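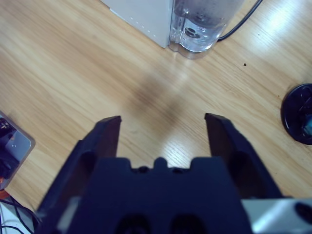 Pre-run checklist, coffee cell, two-arm setup
Planner branch: Rekau. Perception: Selutwood build 2872.
Filled in by Siiri Pitkänen, May 2026

1. E-stop reachable from the keyboard. OK.
Comment: Reachable by me. Shorter colleagues should try it before they need it.

2. Wrist camera stream live, timestamps match the controller clock. OK after restart.
Comment: Offset was 291 ms on first boot. The checker called this "nominal." I have opened a ticket about the checker.

3. Overhead view: machine, tray, cup and capsule stand all get a label. PARTIAL.
Comment: The clear cup on pale wood is the usual trouble. 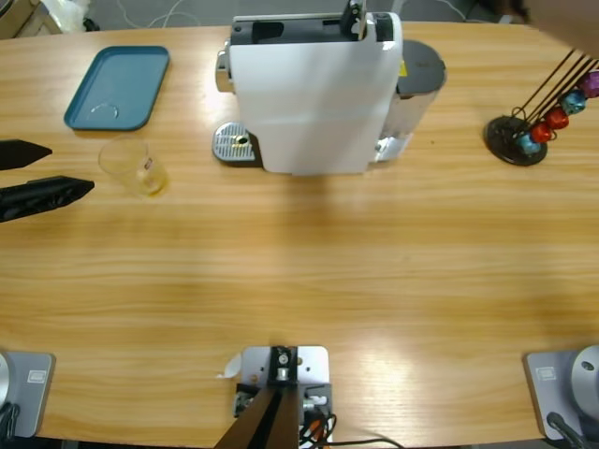 Selutwood found the cup on the third try and gave it a confidence I would not lend money on. Do not lower the threshold to make this item pass. Somebody did that in the last build and we spent an afternoon planning grasps on glare.

4. Collision model loaded for both arms, water tank included. OK.
Comment: Tank is now its own body with 200 mm of clearance above the lid. Before that the planner thought it was air.

5. Arms hold position with the grippers open while the cup is under the spout. OK.
Comment: No drift in the log. The right arm has no job in this step and must be told so explicitly, or Abbasi (the task scheduler) will find it one.
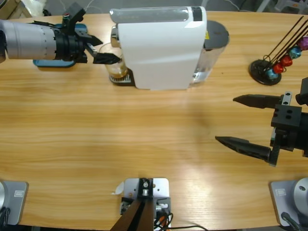

6. Capsule stand pose refreshed before any pick. FAIL.
Comment: Pose was read from cache. The rods lean, so a stale pose puts the fingers on wire. Force a refresh in the Cukadar config and rerun.

7. Liquid check under the spout returns a level, or "unknown." OK, grudgingly.
Comment: "Unknown" is a legal answer and the planner has to stop on it. Test with very little in the glass, where the old code reported "full."

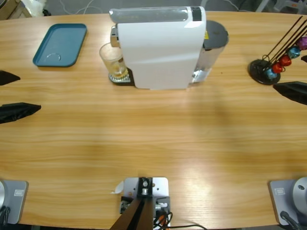

Item 7: glass on the drip tray, small amount of pale liquid at the bottom.

8. Logs saved, disk not full. OK.

Result: not cleared for unattended runs. Item 6 blocks, item 3 gets a retest on the next build.
S.P.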